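Lurby Gadget Club, November meeting notes

Hi all, Irina Iordache typing this up again. My handwriting got bad near the end so shout if I've put words in your mouth. We had Aurelia Grecu running things, plus me, Lenuța Radu, Valentin Hofstetter and Aurel Văduva. We got going at 7:10 pm, once Aurel found a chair that didn't squeak.

Last month's notes: fine, except I wrote that Valentin loves his Trilari earbuds. He does not. He returned them. Fixed!

Tablet for the loan shelf. This took most of the evening. We have to pick one tablet to buy so members can borrow it before spending their own money, and it was down to the Tasitmont or the smaller Trilari. The Tasitmont is $269, and the Trilari costs a bit less but you have to buy the charger separately (grr). Lenuța had both at home for 2 weeks and read us her notes. She liked the Tasitmont screen a lot, especially for reading in bed with the brightness way down, but the speakers buzz on anything with bass. The Trilari sounded better and kept dropping her Wi-Fi in the kitchen, though her kitchen drops my Wi-Fi too, so who knows.

Valentin wanted to talk storage. The Tasitmont comes with 32 GB and he thinks that's silly at this price, since the system eats a big chunk before you install a thing. Aurelia pointed out it takes a memory card. Valentin said cards are slow. This went around a few times and I stopped writing and got a cookie.

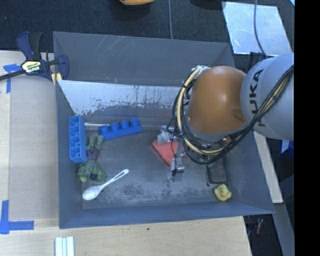

KUKA robot arm reaching into a gray bin.

We voted and the Tasitmont won, four to one. Valentin asked me to record that he was the one. Aurelia will order it and Lenuța will set it up with a plain guest account, no email signed in, so we don't get a repeat of the phone that came back full of somebody's vacation pictures.

Loan rules. Loans stay at 15 days. I asked if we could go longer over the holidays and Aurel said people already forget, so no. He's going to put a label with the return date on each box. Cables go back in the box too, please, I'm begging you.

Phone battery night. Aurel wants an evening where people bring older phones and we look at battery health together and talk about whether a new battery is worth it. Everybody liked this. He's asking Janssen, the repair shop, if they'd lend us a bench lamp and maybe a person. No date until they answer.

Other stuff: the club page still shows the old meeting time. That one's on me, I'll change it this week. Lenuța is looking for someone to take a spare docking station off her hands. Valentin has a smart plug that turns itself on at night and would like ideas.

We wrapped up at 8:50 pm. Aurelia is bringing snacks next time.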